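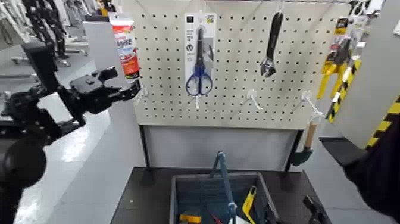
Pegboard station, pre-run check
Solheim floor, Jul 10, 2021
Checked by: Melahat Türkmen
For: Nesus picking policy, held-out layout test

1. Board frame steady, legs do not shift when pushed by hand
OK.

2. Hooks tight in the board
OK, after reseating one. A loose hook turns with the package and the log still calls it a success. Please stop scoring those.

3. Hanging items match the layout sheet
Partly. The sheet says "wrench, right." Right of what? The adjustable wrench is right of the scissors, and the yellow-handled tool is farther right again. Rewrite before anyone else uses the sheet.

4. Hammer secure
Pass with comment. It hangs low and overlaps the frame leg. Keep it out of the target list until we have a stop distance I believe.

5. Tote on the tabletop, handle up
OK. The tote already has things in it. If "placed in tote" is scored by the overhead count, someone has to enter the starting contents first. The May runs have no such entry.

6. Gripper fingers open and close fully, no play at the joint
OK at slow speed. Not checked at run speed.

7. Emergency stop, both buttons
OK. Pressed twice each, arm power dropped each time.

8. Striped edge of the partition clear of arm travel
Open. I was shown a plot from simulation. I want to see the arm go there slowly with a hand on the stop.

9. Trial count and reset procedure agreed
Not OK. The draft claims the method "generalizes to unseen tools" from 60 trials, 13 of them on new items. In 2 of those 13 the operator nudged the package back on its hook. Those are failures in my book. Ronja Hovland disagrees and has written her reasons in the run log.

10. Blister packs undamaged
OK. Swap any pack with a bent card, as a bent card is easier to grip.

Result: cleared for slow runs only. Items 3, 8 and 9 to be closed before full speed. Recheck by Hovland, not by me.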